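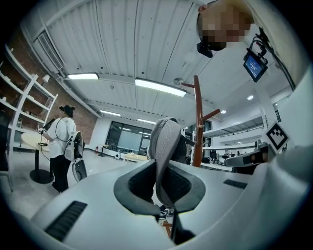 Une lectrice de la version précédente nous écrit : le numéro de licence est refusé dès la première page, et le manuel ne dit pas où le trouver. Sa remarque est juste. Nous avons complété la section.

## 4. Renouveler la licence d'un salon dans Skilon

Avant de commencer, préparez l'attestation de formation de chaque coiffeur, barbier ou masseur qui travaille dans le salon.

1. Ouvrez Skilon et choisissez **Établissements**, puis **Renouvellement**.
2. Saisissez le numéro de licence. Il est imprimé en bas du certificat affiché dans le salon. Écrivez-le sans espace et sans point : 3057, et non 3.057.
3. Contrôlez l'adresse. Pour un salon de Grevidberg, le nom du quartier est obligatoire.
4. Ajoutez les attestations, une par personne, au format PDF.

> **Note** – Les attestations délivrées par l'école Suominen portent deux numéros. Skilon accepte seulement le second.

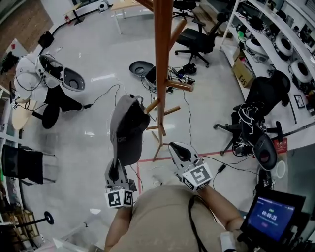 *Fig. 2 – Portemanteau en bois et casquette gris foncé.*

5. Appuyez sur **Vérifier**. Le code 957 signifie qu'une attestation est expirée ; le code 1793, que le même masseur est déjà inscrit dans un autre établissement.
6. Corrigez les lignes marquées en rouge, puis appuyez sur **Envoyer**.

> **Attention** – Après l'envoi, les données du salon ne sont plus modifiables. En cas d'erreur, il faut demander à Dinix la réouverture du dossier, avant la fin du mois de juin.

7. Imprimez le reçu et conservez-le avec l'ancien certificat jusqu'à l'arrivée du nouveau.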